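Dotden Hall Users Group - Minutes
Monday, March 12, 2018, small meeting room
Quorum met. Apologies as per the sheet on the door.

1. Last minutes
Accepted, one fix - the shelving quote was 656 dollars, not 665. Moved, seconded, carried.

2. Play food and picnic things
Long one. Stock list for the grocery corner hasn't been touched in ages. Agreed everything gets checked on the wood-topped table before it goes back in the tubs. Grapes to be listed as two lines, red bunch and dark bunch, they keep getting entered as one. Yellow cup goes under picnic, not kitchen. Bottles - own list, see item 3.

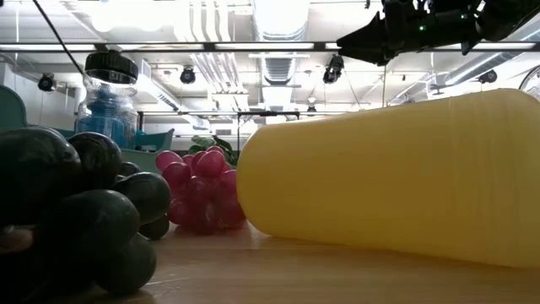

3. Drink bottles
Teal basket to be the bottle basket from now on. Has the cut-out handles so is easy to carry to the oval. Bottles stand upright, lids on. Yellow squeeze bottle and blue sports bottle both have straps, please tuck the straps in, someone will catch a sleeve. Clear one with the black lid stays in the same basket.
Mango and grapes don't go in with bottles. Black mesh one could do for fruit if the meeting is happy - meeting was happy.
Label maker: borrow the one from Circombe, return by end of May.

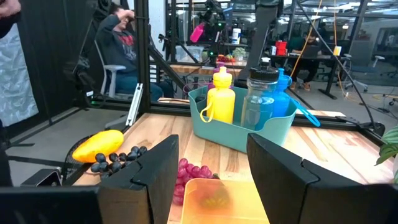 Minutes taken by: Secretary, Dotden Hall Users Group

4. Sorting for the Steltano open day
Stall is 10 till noon. Want a proper shop counter this time, tins at one side, fruit and veg where little kids can reach. Discussion on wether tins are too heavy for under threes. Left for now - tins at the back, adult on the stall to hand them out.
Banana and yellow bottle were together on the orange plastic at sorting. Bottle to go with groceries, banana to fruit.

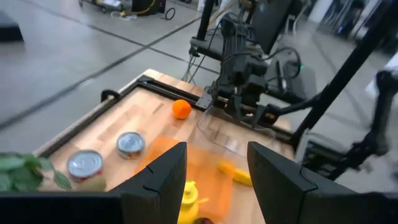

Leafy greens need a home as well, suggest flat on top of the fruit so the leaves don't get bent. Orange to be kept with the banana. Motion to buy a second till, lost. Motion to spend up to 102 dollars on tubs with lids, carried.

5. Van der Linden booking
Want the hall for 18 people, Saturday mornings. No objection provided chairs are stacked after. Secretary to write back this week.

6. Other business
Tap in the kitchen still dripping. Kettle cord - replace, dont tape.
Key register to be signed every time, not just when you rember.

Next meeting in May, date to go on the board. Closed early.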